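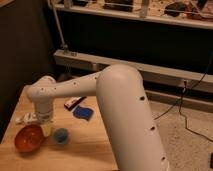 スライド1 明るい木の天板、左寄りにものが置いてある

小さい部品をなくさない貸し出し ― おもちゃ図書室の棚の裏側
発表用メモ(自分用、配布しない) 2023年9月23日

出だし。あいさつ短く。名前、所属はGrildaleのおもちゃ図書室。自己紹介長くしない、前回それで時間押した。
マイク確認。後ろの人聞こえますか。

つかみの話。
5月の返却。木の汽車セットの箱、開けたら連結の金具が一個ない。借りた家のお母さんは「最初からなかったと思います」。こっちの台帳には「汽車セット 一式」としか書いてない。一式って何個?
答えられなかった。弁償の話にもできないし、お詫びもできない。ただ気まずい。
→ここで少し間。会場に聞く。「一式」って書いてる人、手あげてください。
たぶん大半。自分もそうだった、と言う。責めない口調で。

今日しゃべること
・箱の中身をどう書くか
・返ってきたときどこで、どう確かめるか
・足りないときの言い方
・直す、代わりを探す、あきらめる
順番どおりいかないかもしれない。先に言っておく。

スライド2 うちの規模
貸し出し用の箱が129。登録してある小物部品が662点。
人は、カウンターに立つのが2人。Lungile Tshabalalaさんと自分。
「少ない」と感じるか「多い」と感じるかは場所による。聞いてる人のところと比べてもらう。
大きいおもちゃ(すべり台、木馬など)は今日の話に入れない。なくならないから。いや、一度なくなったけど、それは別の話。質問が出たら。

スライド3 一式をやめる
台帳の書き方を変えた話。
前:「ままごとセット 一式」
今:「なべ、ふた、おたま、皿、さじ…」それぞれ数も。
面倒。最初は本当に面倒。閉館後に少しずつやった。一晩で全部やろうとしないこと、強調。
Lungileさんのやり方:借り手が多い順に書き直す。人気のない箱は後回し。正しいと思う。自分は棚の端から順にやって、一番借りられない手品セットから始めてしまった。恥ずかしいけど言う。

名前のつけ方。
「丸いやつ」「くぼんだほう」でもいい。正式名称がわからなくて手が止まるくらいなら、見てわかる言葉で書く。メーカーの説明書にある呼び名は親御さんに通じない。
ただし同じものに二つ名前をつけない。うちは「さじ」と「スプーン」が混ざって、数が合わない日が続いた。あれはつらかった。
方言もある。Solange Beaudoinさんの図書室ではフランス語と英語の札を両方つけてる。参考になるので写真借りようとしたけど間に合わず。口で説明。
→札の大きさは箱の短い辺に入るくらい。裏に中身のリスト。

スライド4 中身リストは箱のふたの内側
紙一枚、ふたの裏に貼る。透明のテープで全面おおう。
なくす人がいない(ふたをなくす人はいる)。
リストの文字は大きく。子どもが読めるひらがな併記。子どもが自分で数えて戻してくる家がある。4歳くらいの子がチェックしてる、という話をここでしてもいい。時間見て。
貼り替えは年に2回。剥がしたあとのべたつきは消しゴムでこする。シールはがし液はプラのふたが曇ったのでやめた。

箱そのもの。
Sorerellの浅い箱を使ってる。深いと下のほうが見えない。浅いと積みにくい。どっちを取るか。うちは浅いほう。棚板を増やして対応した。
ふたがパチンと閉まる型。輪ゴムでとめてた時代は、輪ゴムがおもちゃより先になくなってた。
値段は聞かれたら答える。安くはない。

スライド5 袋
小さいのは箱の中でさらに袋。巾着はダメだった。ひもが絡む、中が見えない。メッシュにした。メッシュの目より小さいものは当然こぼれる。当たり前だけどやった。やらかした。
今は目の細かいのに替えてある。洗える。洗ったら完全に乾かしてから戻す。乾かさなかった袋がどうなったかは言わなくてもわかると思うので飛ばす。

→水飲む

スライド6 返却の動線
大事なとこ。ゆっくり。
返却カウンターと確認する机は分ける。同じにすると、次の人が待ってる前で数えることになって急ぐ。急ぐと見落とす。
受け取る→かごへ→あとで机で開ける。
「あとで」の中身が足りなかったときに電話しにくい、という反対意見があった。もっとも。なので借りるときに「確認は当日の夕方までにします、足りなければご連絡します」と最初に言ってある。紙にも書いた。それでかなり楽になった。
その紙の文面、Maluleke地区の図書室がほぼ同じものを使ってる。あちらは翌日まで。開いてる時間が短いから。どっちでもいい、決めて書いてあることが大事。

机の話に入る。
広さより、平らなこと、縁があること。縁がない机は転がって落ちる。落ちたら床を這う。冬の夕方に床を這うのはいやだ。
縁がなければお盆を使う。浅いお盆、白でないもの。
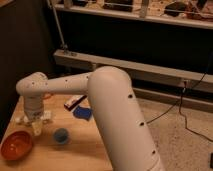 スライド7 木の天板と、かたまって置いてある白い小さいもの

色の話。
白い小物は白い机だと見えない。木の色なら見える。逆に木の積み木は木の机だとまぎれる。うちの積み木の三角、机の隅に置きっぱなしで閉館してから気づいたことがある。
なので敷くものを持ち替える。木製品のときは紺の布。白いもの、透明なものはそのまま木の上か、濃い色の紙の上。
布はしわになる。しわに小さいのが入る。フェルトのほうがいい。厚手。毛羽が出るので磁石のおもちゃには使わない。
透明な部品(宝石ごっこのやつ)が一番難しい。今も正解がない。手で触って探してる。いいやり方ある人、あとで教えてください。←本気で聞く

照明
天井の真下より横からあたる明かりがいい。影ができると小さくても見つかる。電気スタンド一つで足りる。首が曲がるもの。
窓際は昼はいいけど夕方だめ。返却が多いのは夕方。

スライド8 並べてから数える
山のまま数えない。
リストの順に並べる、それから見る。並べてしまえば抜けてるところが目でわかるので、数えるというより見るだけになる。
同じ形が多いもの(ビーズ、コイン、はめこみ式の杭)は十個ずつの列にする。
重さで量る方法。Zuventというはかりを使ってみた。同じ部品が多いときは早い。ただし木の部品は湿気で重さが変わる。梅雨は使えなかった。プラスチックの部品だけに使ってる。道具の宣伝みたいに聞こえないように、さらっと。
はかりより先に、お盆と明かり。お金かける順番はそう。

二回見るかどうか。
うちは一回。二回やる余裕がない。そのかわり貸し出すときに借りる人と一緒にふたを開ける。それが実質二回目になってる。借りる人も中身を覚えて帰る。これ始めてから返却の欠けが減った。減った割合は出してないので数字は聞かないでほしい、と先に言う(前に聞かれて困った)。

スライド9 足りないとき、なんて言うか
ここが一番質問くるところ。時間とる。

言わないようにしてる言葉
「なくしましたか」
「弁償になりますが」
「ちゃんと確認しましたか」

言ってる言葉
「赤いふたが一つ見あたらなくて、おうちに残っていないか見ていただけますか」
「ソファの下、掃除機の中、車のシートのすき間から出てくることが多いです」
具体的に場所を言うと探してもらえる。掃除機のゴミパックから出たのは実話。持ってきてくれたお父さんがすごく得意そうだった。

電話かメールか。うちはメール先。電話は驚かせる。返事が一週間なければ電話。
次に来たときでいい、と必ず書く。急がせると、部品一個のために来にくくなる。借りに来なくなるのが一番こまる。

罰金。うちはない。あるところもある。どっちがいいとは言わない。Solangeさんのところは小さな募金箱があって、気になる人はそこに入れていく。金額は決めてない。気が楽になるらしい、入れる側が。

誤って多く返ってくる件。
よその家のおもちゃが混ざって返ってくる。これが案外多い。人形の靴、よくわからない車輪、石。石は子どもの宝物のことがあるので捨てない。
「まいご箱」をカウンターに置いてある。子どもが自分で見つけて持って帰る。月末に残ったものを写真に撮って貼り出す。
ここで笑いが来るはず。来なければ次へ。

スライド10 欠けたままでも貸すか
基準を三つに分けてる。
遊べなくなる欠け(サイコロ、駒、ジグソーの一片)→貸し出し止める
遊べるけど寂しい欠け(ままごとの皿一枚)→札に書いて貸す
安全にかかわる欠け(ねじ、留め具、割れ)→すぐ止める、箱ごと別の棚
三つ目は迷わない。割れた縁は特に。小さい子の口に入る大きさになってないか、割れた後の大きさで見る。元の大きさで見てはだめ。
ジグソーは議論ある。一片足りなくてもいいという子もいる。Lungileさんは貸す派、自分は貸さない派。まだ決着してない。今は「一片ありません」と大きく書いて貸してる。負けた。

スライド11 代わりを作る、もらう
サイコロ、駒は予備の引き出しから。
壊れて引退した箱の部品は捨てずに取っておく。ただし引き出し一つ分まで。増えると探せなくて、ないのと同じことになる。
木の部品は近所の木工の人に頼んでる。形は少し違う。色は塗らない。子どもはすぐ慣れる。大人のほうが気にする。
布のものは縫う。縫える人がいる日に、まとめて。
メーカーに問い合わせると送ってくれるところもある。型番を控えてから捨てて、箱。箱を捨てちゃうと型番がわからなくなる。自分は何度もやった。

スライド12 年に一度の全部開ける日
休館にしてやる。半日。
昼ごはんをちゃんと用意する。空腹だと数え間違える。
棚一段ずつ、終わった段に紙をはさむ。途中で話しかけない。話しかけられて最初から、が一番しんどい。
終わったら台帳を印刷して一部綴じる。パソコンだけにしない。去年それで一度全部見られなくなった。
この日に、借り手のない箱をどうするかも決める。手品セットはまだある。誰か借りてください。

時間が余ったら
・電池のふたのねじの話
・粘土の型から粘土をとる方法(冷凍庫に入れて、つまようじ)
・磁石の数だけは毎回必ず見ること。これは余らなくても言う!! 飲み込むと危ない。スライド10のところで言ってもいい

時間が足りなければ
スライド5と11を飛ばす。12は口だけ。

質疑で来そうなもの
Q 台帳のソフトは何か → 表計算。特別なものは使っていない
Q 消毒は → 材質で分けてる。木は固くしぼった布でふいて陰干し。長くなるので個別に
Q 一人でもできますか → 人気の箱からなら。全部はやらない前提で
Q 借り手に数えてもらう運用は → 一緒に開けるところまで。数を書かせるのはやめた。適当に丸をつけるようになるので

片づけのとき忘れないこと
見本の箱とフェルト、お盆、メッシュの袋を持って帰る。見本の箱、帰る前に中身確認すること。ふたの裏のリストで。
延長コードは会場のもの。持って帰らない。
Solangeさんに札の写真をもう一度お願いする。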